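Property Condition Assessor (Residential), Bivemham Property Services
Plarberg office, with travel to Hayes and Tedau
Permanent, full time
Posted December 11, 2018
Reference 447

Bivemham Property Services prepares condition reports on existing homes for vendors, buyers and their conveyancers. We are recruiting one assessor for the Plarberg office. The position is new and reports to the Assessments Manager, Jabari Makokha.

The work

The assessor inspects detached houses, townhouses and units before they are listed or before a contract becomes unconditional. Each inspection follows our standard schedule of 102 items, grouped under site, exterior, roof space, subfloor, interior and services. The assessor records a condition grade for every item, notes any area that could not be reached, and issues a written report within two business days.

The office completed 381 reports in the last financial year. Most were on dwellings more than 30 years old, and many of these had additions built without a matching plan on file. Candidates should expect to spend a good part of each inspection comparing what was approved with what was built.

Duties

Carry out visual inspections to the schedule and to the applicable standard.
Measure moisture in wet areas and at external wall junctions, and record the readings by room.
Obtain title, easement and approval documents and check them against the site.
Write reports in plain language, with defects classed as minor, major or safety.
Answer follow-up questions from clients and their representatives by telephone.
Refer structural, electrical and pest matters to licensed specialists. The assessor does not quote for or arrange repairs.
Keep instruments in calibration and log each check.

Assessors do not give opinions on sale price or on whether a client should proceed. Valuation work is handled under a separate licence by a different team.

Required

A trade qualification in building or carpentry, or a diploma in building surveying.
At least 7 years in residential construction, inspection or a closely related field.
A current driver's licence.
Ability to work in roof spaces and subfloors, and to carry and set up a ladder without help.
Competent written English. Applicants who are shortlisted will complete a short report-writing exercise.

Preferred

Experience with brick veneer and weatherboard construction.
Familiarity with strata records.
Prior use of tablet-based reporting software.

Conditions

Ordinary hours are 38 per week, with one Saturday morning in four. Time worked on a Saturday is taken in lieu within the same month. A vehicle, fuel card, tablet and moisture meter are supplied. Protective clothing is replaced yearly or when worn. Professional indemnity cover is held by the company and extends to employees.
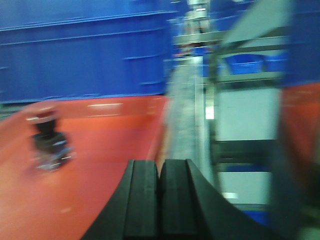 New assessors accompany a senior assessor until they have been signed off on each dwelling type. During this period all reports are reviewed before release. After sign-off, a sample of reports is reviewed each quarter and the results are discussed with the assessor. The probation period ends in June and may be shortened by agreement.

Travel to Hayes and Tedau is usually completed within the day. Where an overnight stay is needed, accommodation is booked by the office and meals are paid at the standard allowance.

How to apply

Send a resumé, a copy of your trade or diploma certificate and a covering letter of no more than two pages to the Plarberg office, marked for the attention of Jabari Makokha. Quote reference 447. The letter should describe one defect you identified in an occupied dwelling, how you confirmed it and how you reported it. Remove the address and the names of the owners.

Include the contact details of two referees, one of whom has supervised your work. Referees will be contacted only after interview. Applications sent through recruitment agencies will not be considered.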